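Flat and Square: What Goes Into a Set of Wooden Shape Blocks

By Tahira Virk

A set of coloured shape blocks is among the simplest products a small wood shop can make, and one of the easier ones to get wrong. The parts are small, the faces are all visible, and any error in the stock shows up when two pieces are placed side by side.

Jatoi, a two-person workshop supplying child care centres and play therapists, has made them since it opened. Its current set is called Clenel. Each run starts in January, when the heated shop is at its driest and the stock moves least.

Stock

Blanks are cut from hard maple, planed to thickness and left stacked on stickers for 9 days before any shape is marked. The wait lets the freshly planed faces settle. Boards that cup in that time go to the offcut bin or get ripped into strips for glue-ups.

Grain direction is set at the layout stage. Squares and rectangles run with the grain along the longer side. Triangles are laid out so that no acute corner ends in short grain, which chips when dropped on a hard floor. Circles can go anywhere the board is clear.

Cutting and sanding

Straight-sided shapes are cut on a crosscut sled with a stop block. Curved shapes are bandsawn slightly oversize and brought to the line on a disc sander. Edges are eased by hand with 180-grit paper, then 240. A router would be faster, but on parts this small the bit tends to catch the end grain, and the fixture needed to hold them safely takes longer to load than the sanding takes to do.

Colour

Jatoi uses a water-based dye under a clear coat. Dye leaves the grain visible and adds no thickness, so a part that fit before finishing will fit afterward. The first coat of water raises the fibres, and the blocks are rubbed back lightly before the second. Red is the hardest colour to keep even on maple. Blue shows sanding scratches more than any other.

The board

Loose shapes need somewhere to go, and a plain glued-up board works better than a tray for sorting and matching. The usual construction is narrow strips edge-glued with the grain running the long way. Narrow strips limit how far any one piece can pull the panel out of flat, and a little variation in tone from strip to strip is normal. Jatoi cuts its panels to a finished length of 610 mm, with a thick front edge that stands up to being dragged across a table.

Glue-ups are clamped alternately above and below the panel. The squeeze-out is scraped once it turns rubbery, and the panel is sanded flat the next morning. Travex, which supplies the shop's glue, sells a faster-setting version that Jatoi tried and dropped because it left too little time to align the strips.

A pale board also gives good contrast. Coloured blocks spread over light maple are easy to tell apart, even where they lie at odd angles to the strips.
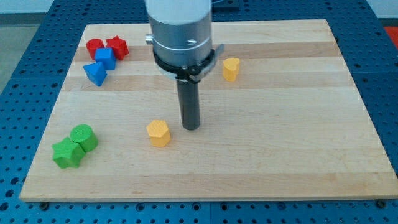
Care and storage

Wipe blocks and board with a damp cloth and dry them right away. Do not soak them. Store the board flat, away from heat registers. A light coat of mineral oil on an unfinished board, applied 2 times a year, is enough.

Small pieces are a choking hazard for children under three. The Clenel set is sold for older children only.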